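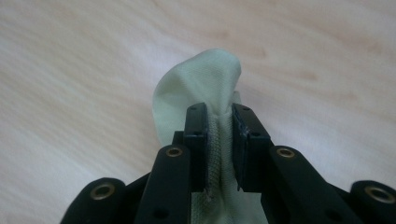
20th August. Drallen chest, second prototype. Mostly drawers today, a bit on the finish at the end.

The carcass came out of cramps first thing. Diagonals match at the back and are a hair out at the front, which will go when the front rail is planed in. Overall height 886 mm on the drawing and 886 on the rule, so the new plinth is right and we can scrap the old template. I've written OLD across it but it's still on the hook. Someone take it down, please.

## Drawers

Top two run well. The bottom one still binds at the last third when pushed from the left side only. Same fault as the first prototype, so it isn't the timber moving.

What I tried, in order:

- Waxed the runners. Better for a few strokes, then back to where it was.
- Took the drawer out and checked it for wind on the flat. Fine.
- Swapped the middle and bottom drawers. The middle one binds in the bottom opening as well, and the bottom one is happy in the middle.
- Put a straight edge on the bottom runners. Left one toes in towards the back.

So it's the runner housing. The jig was set off the back edge for that one cut and off the front edge for the rest. My mistake, and I made it on both prototypes. I've eased the left runner by hand for now and the drawer goes home with one finger in the middle of the front. From the far left corner it still wants a nudge.

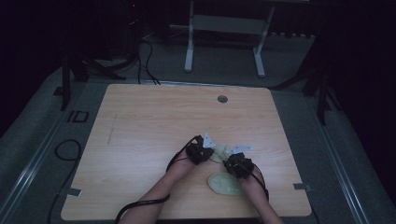
For the next one all the housings get cut off the front edge, in one go, sides paired. Wiroj wants to add a stop to the jig so it can't be put on the wrong way round. Good idea, a screwed block would do it.

Gap round the drawer fronts: I've set it at what Nantana asked for, a shade tighter than the bedside cabinet. It looks right at the top. At the bottom it looks mean, and I think with a dark finish it would close up altogether. Leave it until she has seen it in the flesh.

Load test on the bottom drawer: 7 kg of offcuts in a crate, left in over lunch. No sag I could measure in the base. The groove is deep enough as drawn. Konent's buyer has asked for a heavier test before September and we haven't agreed a figure with them. Wiroj to ring.

## Finish samples

Panyasiri sent the oak boards in two deliveries and they don't match. The first lot is straight and pale. The second is browner, with a lot more figure, and one board has a split running well in from the end. I've stacked them apart. The pale ones are for fronts and tops, brown ones for backs of drawers and anything that gets painted.

Three samples on the pale oak, all sanded the same, all cut from one board:

1. Hard wax oil, two coats. Yellower than I want. Feels nice.
2. Water-based matt, three coats. Closest to bare wood. Raised the grain badly on the first coat and needed a proper rub down.
3. Soap. Lovely colour, but I can't see the Jernville showroom looking after it.

Number two is my choice. It costs us an extra sanding stage, which on a run of 52 chests is up to 70 hours if it is all done by hand. Less if we damp the parts first and sand once before they go to spray. I want to try that on the brown boards before saying anything to Konent about price.

Nantana prefers number one for the headboard, where people lean on it and it will pick up grease - fair point, but then the bed and the chest won't match in the same room. She is going to take both samples home and look at them by lamp light.
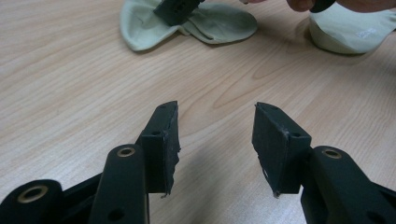

## Still to do

- Plane in front rail, then check the diagonals again.
- Block on the housing jig (Wiroj).
- Back panel: try the screws in slots, top edge only, with the bottom edge loose in the groove.
- Knobs. The turned ones are too big for the top drawers. Ask for the next size down, same profile.
- Wall fixing strap. Needs a proper place on the back rail. At the moment it would land on the joint.
- Photograph the split board and send it to Panyasiri with the delivery note. The note is in the blue folder, under the hinge invoices.
- Order 180 grit. We're on the last box.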